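Days Out & Visits
Wednesday, 5 min read
By the Kitchen Bench editor

I went to the open day at Bagheri in March mainly to look at small ovens. Ours at home has a door that no longer closes without a shove, and the listing said visitors could see countertop appliances being used and handled, with staff on hand to answer questions. Entry was free but you had to book a slot. Mine was 2.15, which turned out to be a good time, as the morning crowd had gone and the tea was still being served.

The building is on the Tavov estate, at the far end, past the tile warehouse. Signs from the main road are poor. If you are driving, ignore the first turning and take the one after the bus shelter. There is parking behind the unit for visitors, though I had to wait for a space. The 291 bus stops nearby and I would take that next time.

You sign in at a desk, get a sticker and a folded plan, and then go round at your own pace. The plan lists 6 rooms. Two of them were offices with posters in, and I did not stay long in either. The first proper room was storage and shelving, the second was sinks and taps, and after that came the one I had come for, marked on the plan as Worktop Cooking.

It is a plain room with good light. The tables are white and show their use. A toaster oven was set up on one of them, a cream one with silver knobs, next to a red bowl with a black rim, and a yellow sponge had been put inside on the wire rack where the food would go.

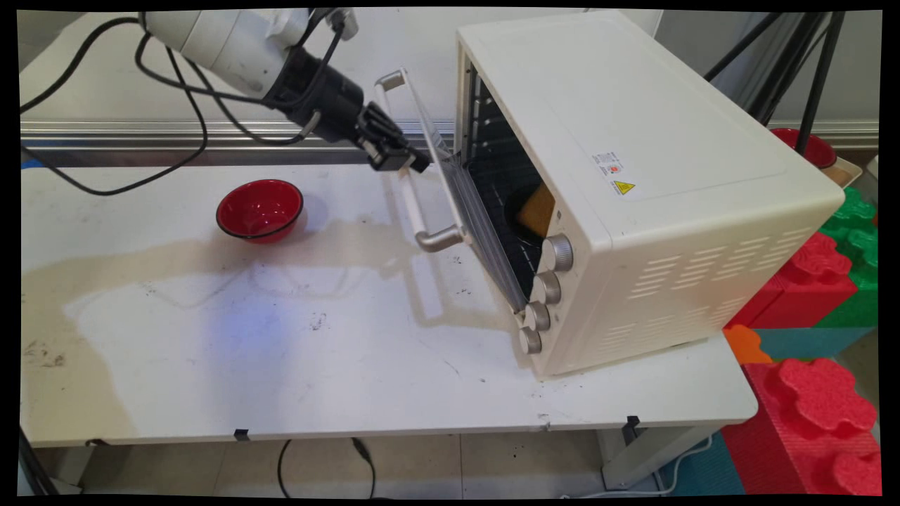 My interest was in the door. On this oven it is hinged at the bottom and drops towards you, and there is a long tubular handle fixed across the outside. I prefer that to the sideways kind, which always seems to open against the wall in my kitchen. The drawback with a drop-down door is the space it needs. You have to leave the worktop clear in front of it, and anything you have put down there, a bowl or a chopping board, has to be moved first. I made a note to measure ours, handle included, before buying anything.

The controls are 4 knobs in a column down the side of the front. I like knobs. Our present oven has buttons and a small screen, and the screen has faded to the point where I set the time by counting beeps. A member of staff told me that people of all ages ask for knobs and that Drorkama, who supply the ovens for the open day, had been told so many times. She was less sure whether it had made any difference.

I asked about power. She said 2000 watts was plenty for an oven of this type and that for toast and reheating I could manage with less. I also asked about running costs and was given a leaflet, which I have read since and which does not answer the question.

Ventilation was the other thing I wanted to ask about. The slots are on the side panel, so it should not be pushed up against a cupboard or a bread bin. Ours is, and has been for years. I was told to leave a gap all round and to keep the top clear as well — no tea towels, no baking trays stacked up there to save space. I have been guilty of both.
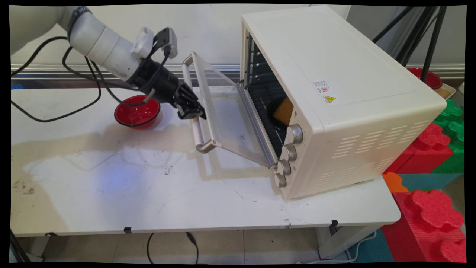
The talk on cleaning was at three o'clock in the same room and lasted longer than planned. The advice was simple enough. Take the rack out and soak it in the sink. Wipe the glass with a damp sponge and a little washing-up liquid, then go over it again with clean water, or it will smear the first time it heats up. Do the hinge with an old toothbrush. Empty the crumbs once a week if you make toast every day. One man said he had never emptied his, and there was some laughter, but I suspect he spoke for more than a few of us.

Someone asked about oven cleaner from a spray can. The answer was to check the booklet first, and if the booklet has been lost, leave the spray alone.

There was also a short part on where to put things when the oven is in use, which I had not expected to find useful. The suggestion was to mark out the area in front of the oven with tape for a week and keep everything off it. By the end of the week you know whether you have the room.
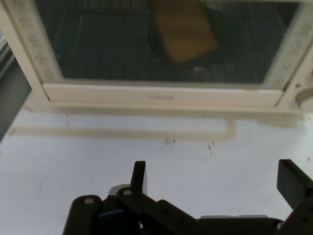 I tried this when I got home, with masking tape, and learned that our worktop is too narrow by the width of the kettle. The kettle has now gone to the other side of the sink, where the flex just reaches.

The last room was run by Drutance and was all storage tins and jars. Some nice things, but expensive, and the lids were stiff. I bought a rack for drying cloths and nothing else.

Tea and a biscuit were included. The toilets are upstairs and there is no lift, which ought to be mentioned on the booking page. Allow more than an hour if you want to hear the talk. The next open day is in the autumn, and booking is by phone only.

Filed under: Visits, Kitchens, Small Appliances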